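# Dew point diary, third week

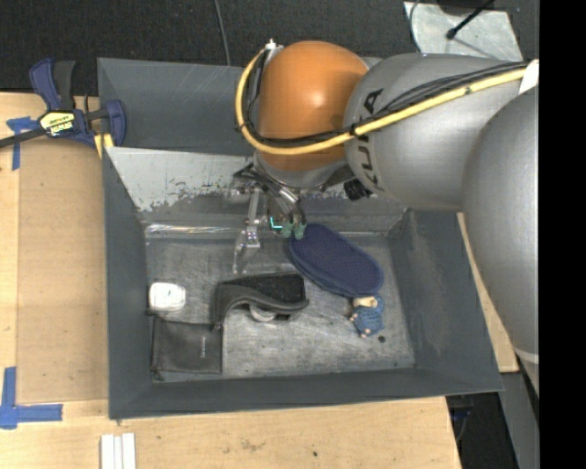
*Ellolwood, September*

Woke at 5.40 to the extractor running on in the bathroom, so the overnight humidity had not dropped below the switch point. Went down to the cellar before breakfast and read both instruments. Wall sensor 84 per cent, air sensor 71. The gap between them is the whole problem. The air down there is acceptable and the north wall is cold enough to make it unacceptable within a hand's width of the brick.

I have now had the logger in for 1,397 readings and the pattern is plain. The wall sits close to 13 degrees whatever the weather does. On mild damp days the outside air has a dew point of 14 or more, and every time I open the hatch "to air the place" I am pouring water vapour onto a cold surface. My father aired this cellar every summer of his life and complained every summer about the mould.

Umut Soylu came by at ten with his borescope and we looked behind the boarding at the foot of the steps. There is a cavity of 40 mm, packed at the bottom with old mortar droppings up to the height of the second course. He thinks the droppings bridge the cavity and carry damp across from the outer leaf. I think he is right about that stretch and wrong about the rest. The corner by the coal chute is the wettest and has no cavity at all. We did not settle it. He took a cup of tea and a jar of the green tomato chutney, and left me the borescope until Tuesday.

Spent the late morning on the outside. The ground along the north side has crept up over the years and now stands level with the lower air brick. Dug back a trench 100 mm deep as far as the downpipe. Slow work, mostly clay with bits of slate in it. The lower air brick was blocked solid with soil and snail shells. Cleared it with a masonry bit turned by hand. The one beyond it is cracked across the face, so I left it and wrote it on the list.

The downpipe is another matter. It discharges into a gully with a grating, and the gully was full to the brim although it has not rained since the weekend. Put an arm in up to the elbow and brought out leaves, moss and one of the children's old marbles. It drained by half and stopped. Poured in two buckets of water to test it and the level went down so slowly that I had time to sweep the path. Either the trap is silted or the pipe beyond has a belly in it. If water has been standing there against the footing, that alone would account for the coal chute corner. I should have looked at the gully before buying any instruments.

Lunch: soup, the end of the loaf.

Rang Fahad Kiani about the dehumidifier. He runs a Stilitum in his workshop, the desiccant kind, and says it holds 50 per cent through the winter in an unheated room. The Greletti I have on loan is a compressor type and ices up once the cellar falls below 12 or so. It then spends a good part of each hour defrosting. I timed it this afternoon: 22 minutes running, eight defrosting, and the tank took on 0.3 litres between two and six. Poor for the current it draws. Fahad's view is that any machine is a way of paying monthly for a blocked drain. He has a point, but the books have to come through this winter whichever way the drain goes.

The books are the real worry. Eleven boxes on the pallet, all in the middle of the floor now and clear of the walls. Opened the one marked NIAZI, which holds the atlases from the Niazi sale, and the bottom volume has foxing along the tail edge that I do not remember. It may be old. I have put a strip of paper in at the page and will look again at the end of the month. Moved that box up to the landing, where it is in everyone's way.

Scraped a test patch on the wall at four. The white bloom comes off dry and tastes of nothing much, slightly bitter. Salts, not mould. The black spotting higher up is mould. Two different faults on one wall — the salts low down where water is coming through, the mould high up where it is condensing. I had been treating them as one thing and washing the lot with bleach, which did nothing for the lower part and wetted it further.

Hatch closed from today. I will open it only when the outside dew point is under 11, which at present means after dark on clear nights. Have pinned a card to the hatch so that it is not opened out of habit.

9.15 p.m. Clear sky, outside dew point 8. Opened the hatch and the inner door. By ten the air sensor had come down to 62. Wall unchanged. Closed up at half past and emptied the tank.

To do: drain rods from the shed, new air brick, return borescope, ring the council about who owns the pipe past the gate.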